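Home Notes, October: Do you need the capsule hanger?

Every fall the same advice comes back around. Thin out the closet, buy matching hangers, and your mornings will somehow improve. This year the push has a name on it. Kolleo, the storage people, are selling what they call a capsule hanging set, and enough readers have forwarded the promotion that we may as well deal with it here.

The claim on the front of the brochure is that the average closet "gains up to 403 square inches of usable space" after a switch to slim hangers. We asked which closet. The reply said results vary by garment. We then asked how much of the gain came from the hangers and how much from the step before it in the instructions, where you are told to remove a third of your clothes. We haven't heard back on that one.

Slim hangers do take up less rod than fat ones. Anyone with a tape measure can check this. If you have a rod full of thick molded plastic and you change to wire, you will get some inches back, and then in my experience you will fill them by Christmas. I've done it twice. The second time I kept a list of what went into the gap, and it was mostly coats I already had, moved over from the chair.

What wire hangers don't do

Lenz, a rival brand, has a card inside its packaging promising that coated wire "protects the shoulder line." I don't see how. A wire shoulder is a narrow shoulder, and a wool sweater left on one through the winter will tell you so in the form of two little points. Shirts are fine. Cotton dresses are fine if they aren't heavy. Anything knitted belongs folded on a shelf, whatever color the wire is.

The color business deserves a word too. The newer sets come in pastels, and the suggestion is that you give each color a meaning: one for work, one for weekends, one for things that need mending. It sounds sensible for as long as one person does all the laundry. In a house with more than one person hanging things up, the system lasts until the first full basket. Buy the pastels if you like them. They look nicer than bare metal and that's a good enough reason.

The freestanding rack

A better case can be made for the small wooden rack that often gets sold alongside. I mean the plain sort, a rectangle of slats with a rod near the top, that you put against a wall and forget. Drustance has one in its catalog, and there are plenty of others with no name on them at all. The advertising says it can replace a closet. It can't, unless you own very little, and if you own very little you weren't short of space in the first place.

Where it helps is as a halfway spot. Shirts that have been ironed and not put away. Tomorrow's outfit. The jacket you wore for an hour and don't want back in with the clean things. Give those a rod of their own and the chair in the bedroom becomes a chair again, at least on some days.

Keep the number of hangers on it low. Three is plenty to start. Once it's packed from end to end it has turned into a second closet, out where everybody can see it.
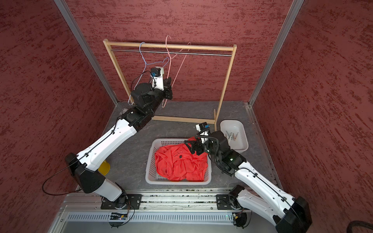 Before you spend anything

Take everything off one rod, only one, and put back what you've worn since spring. Look at what's left on the bed before you look at any catalog. Check the hooks as well. A bent hook catches on its neighbor, and half the "crowding" in my hall closet was four bad hooks that went out with the recycling.

If you still want new hangers after that, buy a small pack and live with it for a month. The big bundles are cheaper per hanger, true, but I've never met a closet that needed a pack of 100.

And a note on Geseo, whose hanger-spacing clips have been turning up in checkout aisles. They hold each hanger a fixed distance from the next. So does your hand. I left a set on for two weeks, took them off to fit in a raincoat, and haven't found all of them since. Readers who have had better luck are welcome to write in, with measurements if possible.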